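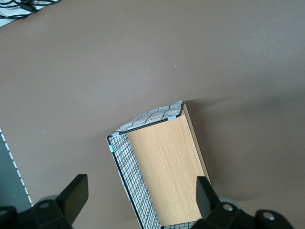
I stopped by the Kivmont workshop on Sunday to see how Ama Odoi gets her arm ready for a week of box handling, and wow, it's fussier than I expected! She swapped both finger pads, went over the bracket bolts with a tiny hex key, then reset the grip force – too much and the mesh panels bow. The pads get changed every 2000 grips. The whole job took 70 minutes, including a hunt for the hex key (it was in Anas Najjar's pocket). She's doing the second arm in July.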